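Community Help > Small Business and Crafts > Paper Goods

Leftover greeting cards after the holidays: store, discount or toss?

Asked 27 December 2023
3 answers

I run a small card table at the indoor market in Brindon and this was my first full year. I ordered too many. When I packed up I had 393 cards left. Most of them are holiday designs, but 22 are blank ones in solid colors that I can sell any time.

All of them are on 110 lb card stock from Van Damme, scored and folded, with envelopes. They are not sleeved. At the moment they are in the boxes they shipped in, in a garage that gets cold in winter and pretty damp by May.

What I want to know:

Is it worth keeping the holiday cards for next year, or will they yellow or curl?

If I mark them down, how low do I go without making people wait for the sale every year?

Do the envelopes need to be stored separately?

I don't have a lot of room in the house, maybe one closet shelf.

Answer 1 (accepted)

Keep them, but get them out of the garage. Damp is what ruins cards. The stock takes up moisture, the fold opens a little, and after that they never sit flat in the rack. The envelopes are worse, as the gum on the flaps can seal itself shut. I lost 200 envelopes that way in one summer.

One closet shelf is enough for what you have. Stand the cards on their long edge in a shoebox with a lid, snug enough that they don't lean. If you have to lay them flat, keep the stacks short and turn every other handful so the folds don't all land on the same side. Put the envelopes in their own bag with the flaps open. Write the size on the bag. You will not remember which ones are A2 and which are A6.

Bright colors on the outside of a stack fade along the edge first, so put a sheet of plain cardboard at each end.

On price, I would not discount singles at all. Make packs of 7 mixed designs and price the pack. People see a different product and your single price stays where it was. I did this at the Avham spring fair and sold most of what I brought.

Anything with a year printed on it, get rid of now.

Answer 2

just sell them cheap. half off in January, everybody does it. storage is a pain and your designs will look old next year anyway

Answer 3

I agree with the first answer on damp and on making packs. I would add that you should sleeve them before they go in the box. Clear sleeves cost very little and they keep fingerprints off, which matters more on solid colors than on printed designs. Leave the sleeves unsealed until the cards are fully dry if they have been in that garage.

Yellow card, then dark cracked stone:
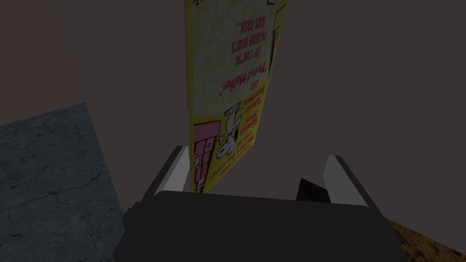
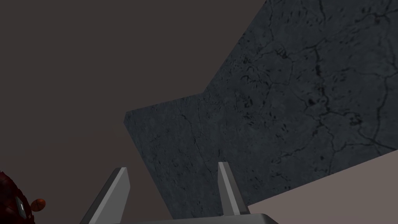

As for the markdown question, I pick two weeks in January and stick to them. The rest of the year it's full price. The shop in Drunville that carries my cards asked me to do it that way so we don't undercut each other, and it has worked fine. If you sell through any shops, ask them before you put up a sale sign.

Also check the fold on a few cards from the bottom of each box before you bother sleeving the whole lot. If those have gone wavy, press them under some heavy books for a couple of days and look again.

Was this page helpful? Yes / No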